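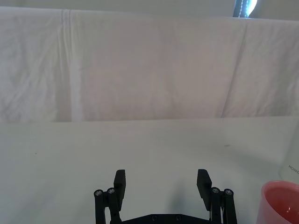 **Buying your first arm without wrecking the budget**
Notes for the June 24, 2020 talk. Corrado Orlandini

*(Wait for people to sit. Water. Don't start with the bio.)*

Okay, hi everybody! I'm going to talk about money today, which I know is the part most of you were planning to sleep through. I run the little bench automation group at Grokow, and for the last budget cycle I was the person who had to fill in the equipment request. I filled it in wrong, twice, and I'd like you to fill it in wrong only once.

Quick show of hands: who already has an arm? Who has a quote for one? Who has a quote and is scared to open it? *(Usually gets a laugh. If it doesn't, move on fast.)*

## What we thought we were buying

So back in May I wrote a one-line request. It said "robot arm." That was the whole thing. My manager at Grokow, very patiently, sent it back and asked what was going to be on the end of it, what it would be bolted to, and who was going to look after it. I had an answer for the first one, sort of.

We'd been looking at two suppliers, Prerulus and Cirillo. Prerulus wanted to sell us a bundle (arm, gripper, controller, a support plan, one price). Cirillo quotes every piece on its own line. I went in loving the bundle because it was one signature. I came out liking the separate lines a lot more, and most of this talk is me explaining why.

*(Don't bash Prerulus. Their people are nice and somebody from there may be in the room.)*

## The gripper gets its own line

Please, please give the gripper its own line. Ours is a plain two-finger parallel type, black, with two upright pads. For picking up a cup it's a perfectly sensible shape, and cups are where we start everyone.

What I hadn't planned for was spares. Pads are a thing you buy again. So are the screws at the pivots, and you want the right hex key living at the bench and nowhere else. I put $300 in for spare pads and hardware, and that is the line I've gotten the most thank-yous for. It was also the first line somebody tried to cut!

Things I'd ask the seller before signing:

- Can I order one finger, or do I have to buy the pair?
- Are the pads a stock part or made to order?
- Do the screws match anything else in my shop?
- If I change the gripper next year, does the mount stay?

*(Pause here. People write these down.)*

## The cheap stuff around it

This is my favorite part, so stop me if I go long. A bench needs a surface and something behind it, and that can cost you almost nothing. A pale tabletop, a white sheet hung up at the back, a pink plastic cup. A wrinkled sheet is fine by me. I had a quote for a proper backdrop with a stand and I'm so glad I sat on it.

My rule now is that anything you can get at a housewares store goes under "supplies," and you buy it after the arm has been up for a month. You'll know by then what you need. Lighting is the one exception, I'd budget for decent even light from overhead on day one. 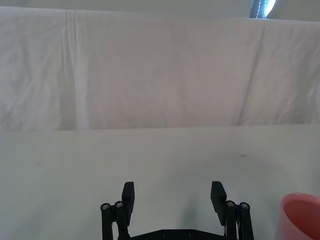 ## The actual numbers

*(Slow down. Read these out loud, the back row can't see the slide.)*

- Freight and the crate fee: $494. Not in the first quote. Ask!
- Spare pads and hardware: $300.
- Setup and training, including Findell's time: $2000.
- Arm, gripper, controller: get your own quotes, I'm not going to pretend mine will match yours.

Findell is the outside integrator we used. They came in for four visits, and I'd budgeted for one. The other three came out of my travel money, so if you were wondering why I haven't been to any of your sites this year, there you go.

## When to spend it

Don't put it all in one quarter. We did the arm and gripper first, then setup, then spares, and I'd swap those last two if I did it over. Lead times on parts were longer than lead times on people.

Also leave some hours in the plan for whoever runs the bench. Hours count as budget, and my second version of the request still had zero of them in it.

## Questions I'll probably get

**Would you lease?** For a single bench, no. For a row of them I'd at least get the quote.

**Used equipment?** Maybe the arm. I'd still buy the gripper new.

**Can we have your spreadsheet?** Yes! Catch me by the coffee and I'll send it tonight.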